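Paid participants wanted: guiding a robot arm through household tasks

Skondutar is looking for people to take part in sessions where you show a robot arm how to do ordinary kitchen and table jobs. No technical background is needed. We would like to hear from people who cook, clean or keep house, and from people who have never been near a robot.

What you will do

In the first half of the session you move the arm by hand. It is set so that it gives way when you push it, and you guide it through the task while the joint positions are recorded. In the second half you sit at a desk beside the table and do the same tasks with a hand controller. Each task is repeated several times, with the items moved between attempts. Mistakes are fine and we keep those recordings too.

A session lasts 2 hours, including a break and a short form at the end about which method you found easier. You may come for one session or sign up for a second.

Who can take part

You must be 18 or over, able to stand for short periods, and able to use at least one hand comfortably. Left-handed people are very welcome. Please tell us beforehand if you have a pacemaker or other implanted device. Long hair must be tied back and loose sleeves rolled up.

The tasks

Tasks include putting vegetables into a basket, lifting bread out of a pan and placing flowers in a vase. The flower task takes most people the longest, as the stems have to be lined up with the opening before the gripper lets go.
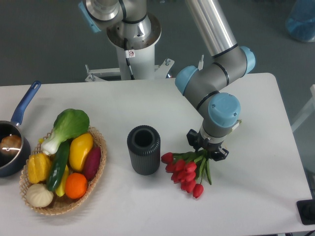

The arm holding tulips by the stems, next to the vase.

Payment and data

You will be paid £146 per session by bank transfer. We record the movement of the arm and video of the table. Your name is stored separately from the recordings, and you can withdraw at any point during the session and still be paid.

How to apply

Sessions run through August, mornings and afternoons, in the Fourie building, room 2046. Write to Annatjie Maluleke at the Skondutar study desk with your age, the hand you write with and the times you could come. Questions about safety should go to Prys Parry at the same desk.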